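Ticket 69 — Movie news feed, casting posts missing
Status: resolved
Opened by: Lilian Magesa, Clindano film blog

Casting stories tagged "Levilham" show up on the home page but never reach the tag page. Readers wrote in asking where the Barasa remake news went, and I love that they care that much!

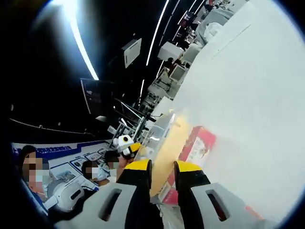 9:20 am. Cleared the cache and resaved two posts. No change. Older trailer posts still list fine, so the tag itself works.

11:05 am. Found something! The Zavby plugin stops indexing after 1,000 posts, and we passed that in February (hooray for us, I guess).

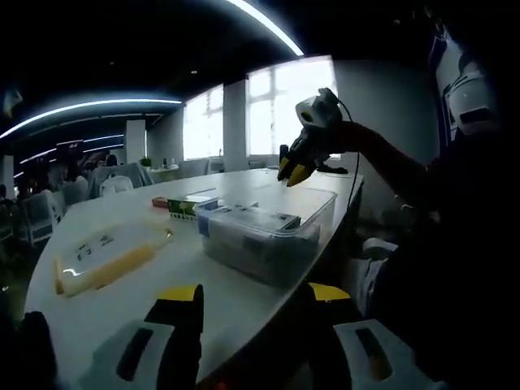
Raised the limit in settings and started a reindex. It runs in batches of 20, so I went off and wrote up the director rumors.

3:40 pm. Every casting post is back — even the old sequel gossip.

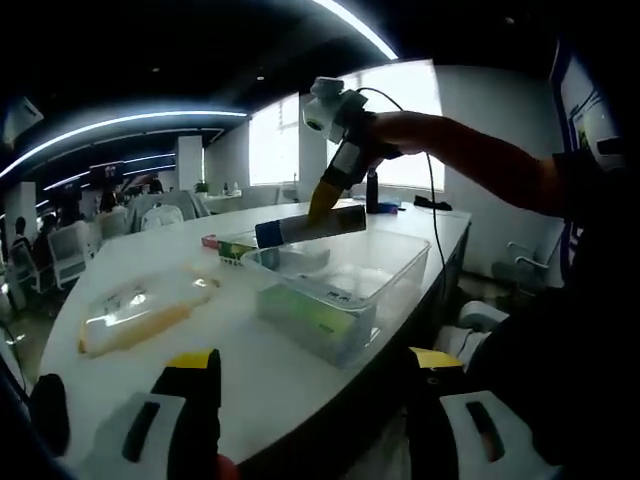 The RSS feed picked them up too. Huge thanks to the Zavby forum for the tip about the hidden limit. Closing this one.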